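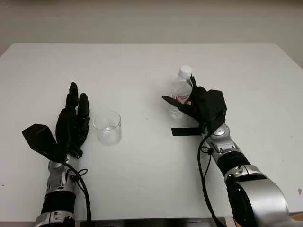
Figure 2. A white tabletop against a plain wall.

Contents | Previous | Chapter 2 | Next | Glossary

Chapter 2: Where Your Tap Water Comes From

I grew up in Nukudar, a town of 2,497 people, and until I was in college I thought water came from the kitchen. I mean it! You turned the handle and there it was. So if you've never given your own tap a second thought, you're in good company, and we'll start slowly.

Most towns get their water from one of two places. Surface water sits in lakes, rivers, and reservoirs. Groundwater fills the tiny gaps in sand, gravel, and cracked rock, and you have to drill a well to reach it. Nukudar uses wells (the deepest goes down 60 feet), while McKinnon, just over the ridge, pipes everything in from the Clikwood Reservoir.

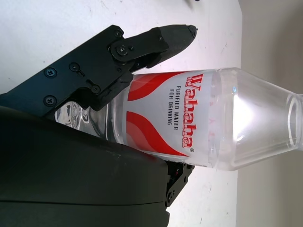
A reader of the first edition wrote to ask why her well water left white crust in the kettle when her sister's water in McKinnon never did. Great question, and it's the one that got me to rewrite this chapter. Water moving through limestone picks up calcium along the way, and when you boil it, some of that calcium gets left behind. We call that hard water.

Before you read on, find out which kind you drink. Your water company's yearly report will tell you, usually on the first page or two. 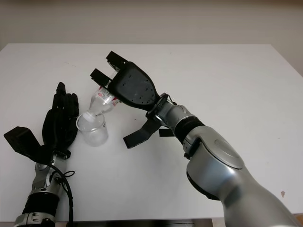 Once you have your answer, write it inside the cover of your notebook, as you'll want it again for the map exercise on page 23. Now, on to rain.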